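March, kitchen corner, continued from last page

Started 9:30. Today I wanted to finish the review of the corner and decide what we keep for the Cilham layout. The cabinets stay where they are, in the L shape. I checked all the doors and drawers by hand. Two drawers do not close the full way, they stop 8 mm before the end. I think it is the rails and not the fronts. I wrote to Botard for the spare rails, no answer until now.

The cups: we have decided on the plain white ones, without handle. The ones with handle took too much place in the drawer, and they were always turned in different directions when somebody put them back. The Prustex set is 200 ml each, good size for the shelf too. Please do not mix them with the old ones from upstairs. 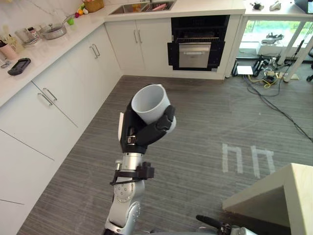
Cups and sink

White cup with smooth wall, no marking on it, so it is easy to lose track of which one was used already. I propose that used cups go in the sink and clean cups stay in the drawer, and nothing between. There are still a few things in the sink, also something pink. Whoever put it there, please take it out before the next round, I need the basin free.

Floor: the white tape on the gray stripes has the form of two small letters n, side by side. I keep it like this for now. If the wood table must be moved, please put it back to the same place after, I lost one hour with this in the last week.

Handles: the slim silver bars are fine for me. On my list one screw is loose, I will tighten it with the 2 mm key when I find the key. It was in the Xiao box, now it is not.

Still to do:
- rails, ask Botard again
- wash the 7 cups which came in the second box
- write the new drawer plan and put it inside the door under the sink
- measure the countertop one more time, my two numbers for the depth are not the same

Stopped at 16:00.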